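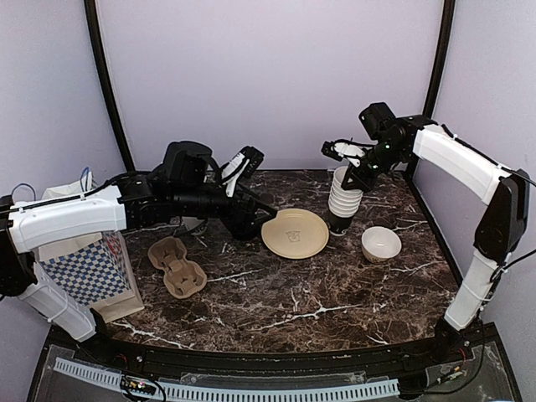
Cup and carrier set, Limska cell
Jun 12, 2020

Object set changed over from the plain tableware. On the table now: nested paper cups, the two-compartment pulp carrier, the round plate, a small bowl, a second small bowl or cup, and the paper bag at far left. Both arms teleoperated, Phong Đỗ driving, me on the log.

Target for this set is 200 episodes, of which 80 go to the cup stack. The rest are split between plate moves and mixed layouts.

Notes on the cups
Gripper comes in at the rims near the top of the stack. Approach height matters more than finger opening. Too low and the fingers take several cups together. Those episodes are kept but tagged "multi" – Dalia Baranauskienė wants them for the recovery split and they should not be mixed into the clean set.
Re-stack by hand between episodes. A slight lean is fine and should be left in.

Notes on the plate
Left arm only. One finger at the rim, then slide toward the front rail before lifting. Straight lifts from the middle of the table are out for now.

Layout
Carrier stays diagonal for the first block, then rotate. Marble table cover stays on for the whole set. The Jurkmont segmentation pass picks up the white veins as edges, so check the masks near the carrier before accepting a block.

Logging
Wrist and fixed streams start from the same trigger. Discard any episode over 800 steps. Write the reset time by hand until the Cita script is patched.

Open
Left wrist cable ties: check slack before the next block.
Ask Munteanu for a spare finger pair.
Bag tasks not started – need a grasp definition first.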